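Winlow Round Table: Equipment Review

The Winlow round table was assessed over the spring term as a possible replacement for the square tables now used in the shared study rooms. The supplier, Clultico, delivered 2 tables in flat cartons, with printed instructions and all fixings included.

Assembly is simple. One person can attach the base, but a second is needed to turn the table upright. The bolts supplied are of good quality; the hex key is not, and staff are advised to use their own.

In daily use the table remained steady, even when readers leaned on the rim. The top is 90 centimeters across — enough for two people with open books, and rather tight for three. Pen marks came off with a damp cloth. A ring left by a coffee cup remained faintly visible after cleaning.

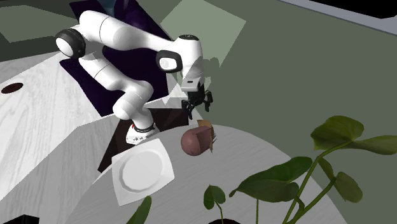 Jintana Onsri wrote that she would have preferred the larger size, as her reading group spent most of each Monday session moving papers out of one another's way. She had no complaint about the height and found the rounded edge easier on the forearms than that of the older tables.

The price is $256 per table, with a reduced rate offered on orders above $1,000. Delivery is charged separately. Replacement feet may be ordered singly, although the catalog lists them under chair parts.

The table is recommended for rooms used by one or two readers at a time. For group rooms, the larger model should be tested before any order is placed. Requests to borrow a trial table may be sent to Pichit Siriwan before the end of June.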